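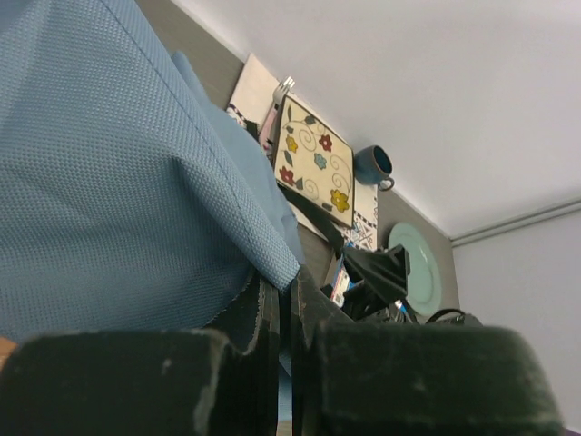 4. Setting up the grippers and the first bag run

By now you should have both arms bolted down, the walls up and the power supply earthed properly (section 2, please don't skip it, I did and regretted it). This part gets you from two arms that twitch to two arms that can take hold of a soft bag and shift it across the table. Give it an afternoon. My own first go took an evening and most of the next morning, but I was writing this as I went along and drinking a lot of tea.

Everything here is for the Pladura build as it stood on 18/04/2018, running the Esier control software. If you've got an older copy of Esier the menus are in a different order and the gripper page is hidden under Tools, but the steps are the same.

What you'll want within reach: the hex keys from section 1, a steel rule, a roll of masking tape, a soft bag of some sort and a few odds and ends from the kitchen. I'll come back to the odds and ends.

4.1 Cables before anything else

1. Switch off at the wall. The button on the supply only drops the motor power, and the boards stay live.

2. Check that each cable has enough slack at the wrist. Bend the arm by hand to its furthest reach, then fold it right back. You want a big lazy loop that stands clear of the gripper in both positions.

3. Tie the cable to the links with fabric tape, two places per link. I started out with zip ties and they chewed through the sleeve.

4. Push the connectors home at the front, below the rail, and give each a gentle tug.

Note: a loop that's too long is nearly as bad as one that's too short. Mine used to swing down and hook things off the table, and I spent ages blaming the software for it. If you can get the loop to arch up over the wrist and stay there, leave it alone!

4.2 Fitting the finger pads

The pads are the bit I changed most often. Hard plastic fingers on their own will hold a mug all day long and then let go of cloth the moment it's pulled, so you do need something soft over them.

1. Wipe the fingers with a drop of washing-up liquid in warm water and let them dry.

2. Slide the pads on from the tip. They're a tight fit and you'll think you've got the wrong size. Keep wiggling.

3. Close the gripper by hand and look at it from the side. The two faces should meet along their whole length. If they only touch at the tips, take the pads off and swap them left for right.

4. Leave it closed for ten minutes so that the pads settle.

The pads scuff. Mine went pale along the top edges fairly early on and I fretted over it, but the grip was the same as far as I could tell, so now I only change a pad when it splits or goes slippery. I buy them in the four-pack from Dimaculangan, who also do the tape.

CAUTION: keep your own fingers out while you do step 3 if the power is on. It doesn't look like much of a gripper until it's got your thumb.

4.3 Teaching it open and closed

Esier wants two numbers for each gripper, one for fully open and one for fully closed. You can't copy mine, sorry, but they'll tell you whether you're in the right street.

1. Power up. Wait for both lights at the front to come on. On my build the left one is green and the right one is orange, purely so I can tell which side I'm looking at.

2. Open the gripper page and pick the left arm.

3. Nudge it open with the arrow until the fingers stop moving, then go back two clicks. Press Save Open. Mine reads 2,525.

4. Nudge it closed on a folded piece of card, not on nothing. When the card just resists being pulled, press Save Closed. Mine reads 1,781.

5. Do the same for the right arm.

6. Cycle each one five times and watch for the number drifting. A few counts either way is fine. If it walks off in one direction, the horn screw is loose and you're back to section 3, I'm afraid.

Note: the halfway figure comes out at about 2,136 on mine, and I use that as the approach position for anything floppy. It isn't exactly half (the linkage isn't even), so find yours by eye.

4.4 Laying out the table

I promised I'd come back to the odds and ends. You can do your first runs on a bare table and they'll go beautifully, and then you put one plate down and the whole thing falls to bits. So I put the clutter on from day one. A placemat, a mug and a plate along the back, a couple of the Treehouse books off to the right, and the bag in the middle with room on every side.

1. Put the mug at the back. If the arm is going to catch it you'd like it to be at the end of a reach, when everything has slowed down.

2. Lay the bag down flat with its top towards you.

3. Set the plate somewhere you can bear to lose it.

4. Bring both arms in to the hover position and check that neither gripper is lower than 115 mm above the table. Use the rule for this. I've tried judging it from the front and I'm always wrong.

5. Mark the corners of the bag with masking tape so you can put it back in the same place for each run.

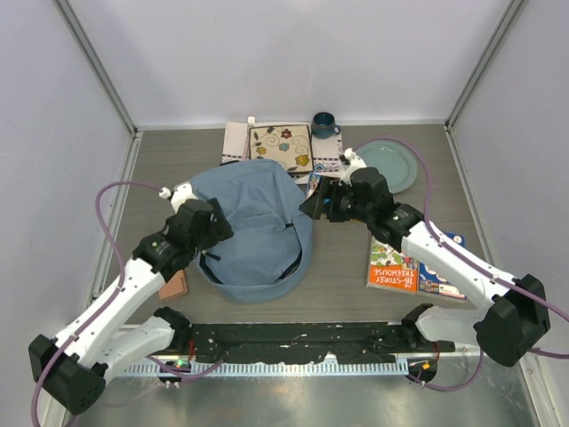
With the arms at hover, press Hold and let go of everything. They should stay put. A slow sag at the elbow of a millimetre or so is all right, and anything more means the hold current is set too low for that joint. Turn it up one notch at a time and feel the motor casing after five minutes. Warm is fine. If you don't want to keep your hand on it, turn it back down.

CAUTION: never reach across the front bar while the arms are on Hold. It's right there at hand height and it's ever so tempting to lean over and straighten a book. Press Park, wait for both arms to come back, and then tidy up.

4.5 The first grab

1. Set the speed to 20 per cent. I know. Do it anyway.

2. Pick one arm to do the work and leave the other at hover. I start with the left, but it really makes no difference.

3. Drive the gripper over a part of the bag where the cloth already stands up a bit, a fold or a seam. Flat cloth is miserable to pick up and you'll only get cross.

4. Open to your approach position and turn the wrist so the fingers straddle the fold.

5. Come down slowly until the pads touch the cloth, then another couple of millimetres.

6. Close. Wait a full second before lifting.

7. Lift by a hand's width and stop. Watch the bag for a bit.

If the cloth slides out, go round again with the wrist turned a little more. If it stays, lower it, let go and do it another nine times before you touch the speed setting. I wrote the results on the back of an envelope, and there was a run of four misses in the middle where I'd knocked the tape markers and hadn't noticed.

Note: straps are a separate headache. They look like the obvious thing to grab but they twist in the fingers, and then the whole bag spins round when you lift it. Leave straps until both arms are working together (section 5).

4.6 Both arms, very gently

1. Keep the left arm holding the bag, on the table, no lift.

2. Bring the right arm in over the middle of the table, above the books, and stop.

3. Turn on Keep Apart in Esier. It's a tick box at the bottom of the page and it's off by default, which I think is daft.

4. Try to drive the two grippers towards each other. They should refuse, with a beep, well before they meet.

5. Let go of the bag and park both.

If there's no beep, stop there and go back to the base measurements. I had the spacing between the two bases typed in as centimetres for a whole week, and the poor thing believed its arms lived at opposite ends of the building. 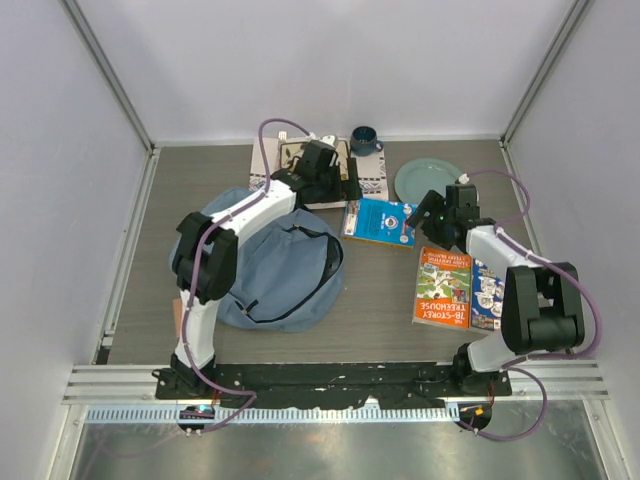 One reply on the Comach workshop board said I'd got 4.6 the wrong way round, and that Keep Apart ought to be tested on a clear table with the grippers empty before either of them is allowed near a bag. The same reply said that holding cloth with one arm hides small errors in the other, as the bag gives a little and you never see the knock.

That's fair, and I've since tried it that way. It's quicker too. So if you're following along from scratch, do steps 2 to 4 with the left arm at hover and nothing in its fingers, then go back and do the lot again with the bag. I'll renumber everything when I next have a go at this section, but I don't want to break the links from section 5 just yet.

4.7 Before you switch off

1. Park both arms.

2. Save the settings file under a new name. Esier will happily write over the old one without asking.

3. Loosen the wrist tape if you've had to move a cable.

4. Motor power off first, then the wall.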